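Courses > Media and Communication > Student Projects > Reports

Last updated: Feb 1, 2022

Free Tickets, Kind Words: What Local Lifestyle Bloggers Say About the Things They Are Given

Project report by Evie Rudd and Mitiku Feyisa
Supervisor: Sandra Birkett

1. What we set out to do

Our project began with a claim we kept running into and didn't believe. Promoters, restaurants and small beauty brands in our area hand out a lot of free tickets, meals and samples to lifestyle bloggers, and the usual explanation is that this is cheaper than advertising and that readers trust it more. We wanted to know whether the second half of that could be shown. The first half seemed hard to argue with, given that a free ticket to a half-sold show costs the promoter almost nothing.

We ended up with a smaller question than the one in our proposal. We had hoped to measure trust. What we could measure was text: how bloggers write about things they were given compared with things they seem to have paid for, and how clearly they tell the reader which is which. The proposal also promised a reader survey. We ran it, and Section 5 explains why we give it very little weight.

2. Collecting the posts

We picked eight blogs. Each one had to be written by one person, cover at least two out of events, food and products, and have posted regularly through October. We left out blogs run by a company under a person's first name, which removed two that we'd both assumed were real diaries.

From the eight we collected 594 posts. Evie saved the full text of each as it stood on the day we opened it. This matters because one of the blogs edits its old posts, and at least one post lost its thank-you line between our first reading and our second. We used the earlier version whenever we had it.

Each of us read all the posts and marked them separately, then we compared marks. For every post we noted whether it told the reader that something had been received for free, where in the post it said so, and whether the post contained any complaint at all. We set the bar for a complaint very low. "Parking was a pain" counted. So did "I would have liked a bigger slice."

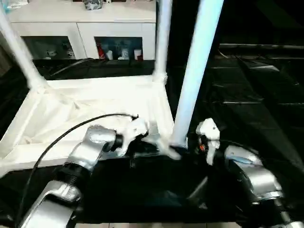 Agreeing on what a disclosure was took longer than reading the posts. Some were easy, such as "the venue gave me two tickets." Others were written so that you could read them either way. "Thanks to Janier for making my weekend glow" might mean a free box of face cream, or it might mean she likes the cream. "I was hosted by" was common, and two of the students we tried it out on thought it meant the blogger had stayed overnight. In the end we used two categories, plain and vague, and when we couldn't agree the post went into vague.

Our supervisor thought we were being generous by counting vague ones as disclosures in the first place. She may be right. We left them in because otherwise the result depends heavily on our own mood while reading, and we'd already noticed that we got stricter when we were tired.

3. What the posts say

Out of the 594, 288 contained a disclosure of either kind. We had expected fewer, and it made us a little less suspicious of the blogs in general. It made us more suspicious of where the disclosures were put. Most came after the last paragraph, often below the sharing buttons, and on a phone you have to scroll past a newsletter form to reach them. A reader who stops when the story stops won't see them.

The posts without a disclosure are a problem for us, and we don't think other projects on this subject have been open enough about it. A post with no disclosure could be about something the blogger bought. It could also be about something she was given and didn't mention. From the text alone there's no telling. So when we say that posts with a disclosure contained fewer complaints than posts without one, we're comparing a group we know something about with a group we don't.

Complaints in the disclosed posts were rare, and the ones we found had a certain shape. They were about the weather, the traffic, or the blogger's own shoes. We found very few about the thing being reviewed. In the undisclosed group there was more grumbling, and it was more specific: a cold side dish, a headliner who came on late, a lipstick that had to be scrubbed off.

It would be easy to conclude from this that free things buy good reviews. We don't think our data can carry that. A blogger who is offered ten invitations and takes four will probably take the four she expects to enjoy. Several of them say as much on their About pages. Picking what you like beforehand and praising it afterward isn't the same as being bought, although for the reader the result looks identical.

4. What the people involved told us

We wrote to all eight bloggers and to a number of businesses named in the posts. The response was thin. Stuart Goodall, the only blogger who agreed to be named, answered our questions by email at length and didn't dodge any of them. He said that he turns down most of what he's offered and that he has never been told what to write. When we asked if he'd ever published a negative review of a hosted event, he said he prefers to stay silent about events he didn't like, because a small promoter can be hurt by one bad post.

We understand the kindness in that. We also think it answers the question. If bad evenings lead to silence, the reader sees a run of good evenings and has no way of knowing about the gaps in between. Silence doesn't show up in a collection of posts, however carefully you mark them.

On the business side the picture was more mixed than we'd guessed. The music hall Horrocks invites bloggers to nearly every opening night and told us it does so out of habit. It couldn't say how many tickets had ever been sold as a result. The ticket service it uses, Drivlow, lets a venue give each blogger a personal code, and Horrocks had the codes switched off. We asked why and were told that it was one more thing to set up. 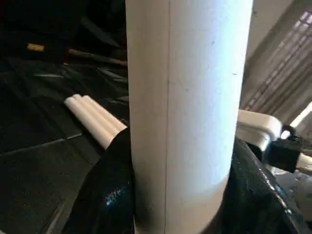
Aldo Greco told us that he had tried the codes at his restaurant and wished he hadn't. He'd fed a blogger and her three guests, got a beautiful post out of it, and over the next two months the code was used by a single table. "And they were her cousins," he said. He still invites bloggers. When Mitiku asked him what for, he said that his regulars like seeing the place written about and that it's pleasant to be told your food is good, in public, by someone who writes well.

Of everything we heard, we found this the most believable account of why the system keeps going, and it has very little to do with marketing. We'd have liked to hear the same question answered by a brand with an actual budget. Janier sent us a link to its press page and nothing after that.

We did get to look at one set of sales materials, from Trikix, which rates bloggers and sells the ratings to businesses. Its score for "local influence" is given as one number with a decimal point. We asked what went into it and received a leaflet saying that it combined reach, tone and authenticity. How you measure authenticity to one decimal place was not covered. We asked again, and the second reply was the same leaflet.

5. The reader survey

Our survey asked people whether they trust lifestyle bloggers, whether they notice disclosures, and whether a blog post had ever led them to buy a ticket or try a restaurant. We had 400 responses, which sounds healthy, and we were pleased with ourselves until we looked at where they came from. The link had been shared by two of the blogs we were studying. Most of the people who answered had arrived from there.

Asking a blogger's loyal readers if they trust bloggers is a bit like standing at the exit of a concert and asking who enjoys music. The answers were warm. We've kept them in the appendix so that anyone who wants to can look, and we don't draw anything from the trust questions.

One item may still be worth a mention. We showed a short post with a vague disclosure at the end and asked if the writer had paid for the meal. A good many said yes. Since these were mainly people who read such blogs often, we'd expect casual readers to do no better. It was one post, though, and we wrote it ourselves, and Evie admits that she wrote it to be slippery.
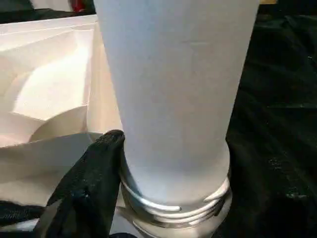 The businesses deserved a survey too, and we ran out of time for one. If another pair picks up the project, we would start there. Ask every venue the same four questions in the same order, ask for ticket code figures before asking for opinions, and write down who refuses. We let our conversations wander, which made them more fun and much harder to compare.

6. Problems with our work

Eight blogs is a small number, and we picked them ourselves. We looked at text only and ignored photos, stories that vanish after a day, and podcasts. Two of the bloggers now do most of their talking on podcasts, where the thank-you is read out at the start in a cheerful voice, and it's possible that spoken disclosures are clearer than written ones. It's also possible that everyone skips them.

We came in sceptical and our marking may show it. Sandra Birkett had us swap a batch of posts with the names of the venues taken out, and on that batch we each moved a few from plain to vague and a few back the other way. We take that to mean our categories are soft at the edges.

A last point about money. None of the blogs in our set told readers about being paid in cash, and we didn't find evidence that any had been. We asked, and six of the eight did not answer that question or any other. We've tried not to read anything into it. Mitiku thinks we should have asked it further down the email.

Contact the project office | © Student Projects, Media and Communication | Back to top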